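Part 4: Clearing the table after a session

Right, you've set up the paper station, you've done your first batch of folding and cutting, and now the table looks like a bin has been tipped over it. Mine always does. I wrote this part of the Brestby craft corner guide after my second sheet of snipped tissue went up the hoover hose, so please read it before you reach for anything with a plug on it.

Once you've got the knack, a full clear-down is a matter of minutes. The Flestau table has a pale wood top that marks easily if you're rough with it, and most of what follows is me trying to stop you scratching yours the way I scratched my first one (a ring binder, dragged, don't ask).

What you need

A dustpan you keep for the table and nowhere else
A soft hand brush
A dry cotton cloth
A second cloth, slightly damp
The paper tub from Part 2

CAUTION: Don't use the dustpan that does your kitchen floor. One bit of grit under the rim and you'll have a lovely long scratch right across the grain.

4.1 Picking up the big bits

1. Cap the glue and put the lid on the Cledeo paste pot. Do this first! The paste skins over if it's left open for 30 minutes and then you're poking holes in it with a cocktail stick.

2. Put scissors, knives and anything else sharp back in the drawer insert.

3. Pull out any sheets you can still use. I keep anything bigger than my palm, flat, in the tray underneath. Smaller than that and I let it go, although you may be thriftier than me.

4. Scrunch the rest into loose balls. Flat scraps cling to the wood and slide about under the brush, whereas a scrunched one comes along nicely.

5. Set the dustpan down flat on the table and drop the balls straight in. No need for the brush yet.
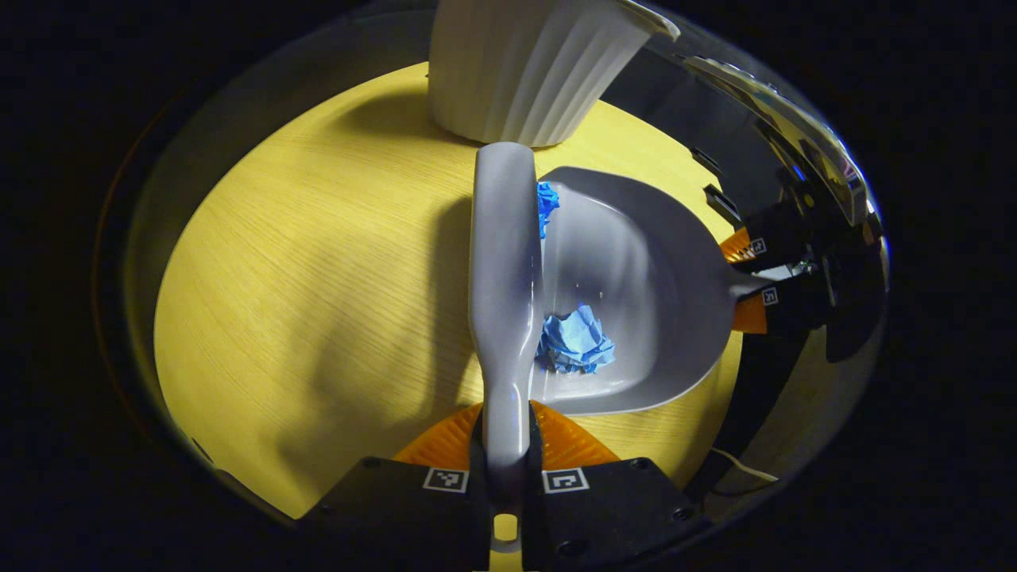 Go easy on how much you put in at a time. Scrunched paper is light and bouncy, and a pan piled high will shed half its load on the way to the tub – usually under the sofa, in my house. I'd sooner make three trips with a few bits in each.

NOTE: If you've bought the 200 sheet pack of Teoh coloured paper, the darker shades can leave a bit of dye behind when they're wet. Lift damp pieces off by hand and let them dry on a saucer before they go anywhere near the pan or the tub.

4.2 Brushing off the small bits

6. Empty the pan, then put it back with its front lip just touching the wood. Hold it by the handle and keep it low.

7. Brush towards the pan in short strokes, going with the grain wherever you can. On a round top you'll find yourself working in from the edge and shuffling round the table as you go, which feels daft but does work.

8. When you're left with that thin line of dust that never wants to go in, move the pan back a touch and brush again. Twice is normally enough. Wipe up whatever's left with the dry cloth.

9. Lift anything that's been standing on the table (pots, jars, your tea) and brush underneath. Lift, please, don't slide.

CAUTION: Glitter is a different beast altogether. Don't brush it, you'll only spread it further. Dab it up with the damp cloth and rinse the cloth outside if you possibly can.

4.3 Wiping down and putting away

10. Go over the top once with the damp cloth and straight after with the dry one. Water left sitting on the wood will raise the grain, and then it feels furry and catches on tissue paper.

11. Tip the scraps into the paper tub. Mine's full at 170 grams or so of scrunched paper, at which point I squash it down and pretend it isn't.

12. Wipe out the pan, give the brush a shake and hang both on the side hook from Part 1.

If the table still feels tacky when you've finished, you've got paste on it. Warm water on the cloth will shift it, with a bit of patience. Leave the scourer by the sink.

Part 5 covers sorting the tub, and what I do with the scraps that are too good to throw out.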